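Kastlow brings two-armed sorting to its Trosell packing room

TROSELL, April – I run the packing room here at Kastlow, and I get to share some news I've been itching to tell people: our new two-armed sorting station, Saber, starts work on the small-bottle line this Monday!

We ship 2958 bottles on a busy day, and until now every one was picked up and put in a tray by hand (my wrists remember it well). Saber takes over that part. We've been working through the moves in simulation with our partners at Hodell, one bottle at a time.

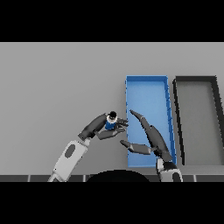
What changes for the crew

All 239 of us keep our jobs, and I'm really happy to put that in writing. Two people per shift move from sorting to checking labels and running the station, with paid training first.

In the simulator the layout is kept simple, with a blue bottle standing on the table and the trays over to the right.
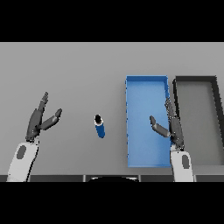 Training runs in the mornings, and anyone on the line can sign up – night shift too, we'll find you a slot. Want to come see it? Call the Kastlow front desk and ask for the packing room.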